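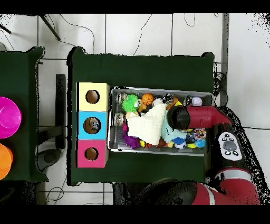

Setting Up and Looking After the Sorting Cell

Group members: Vasanthi Kurian, Subbarao Kartha, Shobha Marar
Project guide: Sudheer Panicker

Our cell is called Drurnari. It has one red and black arm, a metal bin of mixed toys and cloths, and three boxes with round holes in the top. The arm picks from the bin and drops into the boxes. This report covers the setup and upkeep of the cell. The software is in the second report.

Table and Bin

The table has a dark green cover. We pull the cover flat before each session and put the bin back in its place within reach of the arm. If the bin is moved, the pick positions have to be taught again. Shobha did this in 30 minutes the first time.

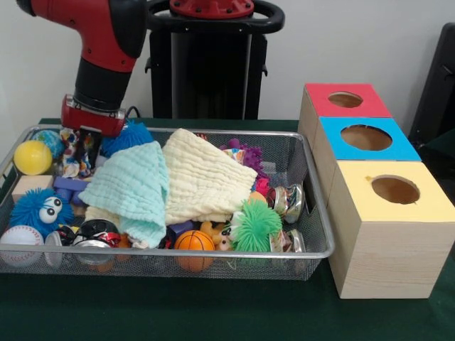
Figure 2. Gripper over the mesh basket, with the three boxes to the right.

Routine Checks

Before power on, we check the gripper screws and wipe the fingers with a dry cloth. The cable at the gripper must have enough slack for the wrist to turn fully. Subbarao runs the arm through its home position at low speed, 2 times, and listens for noise at the joints.

Faults

We logged 84 stops in July. Most came from cloth caught in the fingers. For this fault we press stop, open the gripper from the panel, pull the cloth free by hand and home the arm again. One stop was a loose connector at the base, which Vasanthi reseated.

Work Left

The box positions are still measured by hand. We want to fix locating pins to the table.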